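Re: [collection] how many demos before we train again?
From: Ifeanyi Onyeka
To: collection list
Tuesday, 4:12 pm

Mounir Chraibi wrote:
> Quick one before I book people for September. We have 2465 demos
> in the Zarkomley set, all tasks together. Marsden says their policy
> started picking up the box tasks at 500 each, but they run a much
> narrower set of start positions than we do. Do we push on to 4000
> or stop here and train? And are we still doing the lid task with
> two hands? It seems to eat most of everybody's time.

Hi Mounir, hi all,

I'd stop and train! I know 4000 is the number in the plan, but I wrote that number down before any of us had done a full day of this, and I'd much rather find out now what's wrong with the first 2465 than collect another big pile with the same problem baked in.

I do think there's a problem, too. I went through the lid demos over lunch and they're way too alike. Most of mine begin with the bin dead center and square to the table, because that's where my hands want to put it (guilty). If we train on that and then somebody nudges the bin over to one side, I don't expect the policy to have a clue what to do. Marsden can get away with it since they start from the same marked spots at test time. We told Kurnovska we wouldn't need marks.

So for the lid task I'd like to redo part of the set instead of just adding to it. What I've been trying since this morning:

- turn the bin a bit between takes, and don't fix it if it ends up crooked
- start some takes with the lid lying behind the bin, some with it off to the side, some with it already on
- leave the latches however they happen to be
- swap which hand goes first every so often, even if it feels clumsy

On the two hands question: yes, please keep it. I get that it's slow. Pressing a latch down with one gripper while the other one keeps the bin from sliding off is a pain, and my wrists let me know about it in the evening. But it's the one task where the two sides really have to work together, and that's the whole reason Raka wanted the set in the first place. If we drop it we're left with a lot of pick and place, and there's plenty of that around already.

What I would drop is the retakes. I counted 27 in my folder that I'd thrown out only because I fumbled the handle and had to grab it again. Those are good examples! A fumble with a recovery is worth keeping, as long as you finish the task. I've moved mine back in with "recovered" in the notes field, so please use the same word or the search won't find them. Throw a take out if the tracking drops or you knock something onto the floor, otherwise leave it in.

One small thing about cables. Get them over your wrist and off the side of the table before you hit record. I had a whole run this morning where one kept sneaking into the bin, and I can just see the policy deciding that a cable in the bin is part of the job.

Could you hold off on the September bookings until we have the first training results? If the lid task looks hopeless I'd want people on that and nothing else. If it looks okay we can split them between tasks like you had it.

I can do the split for the held-out set tonight unless somebody else has already started. Shout if you have.

Ifeanyi

PS. Mounir, the notes template still has the old task names in it. Can you swap them, or tell me where it lives and I'll do it?
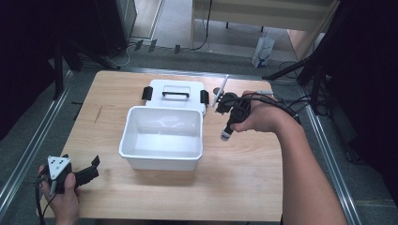 Lid task, bin open, lid behind it, one gripper in each hand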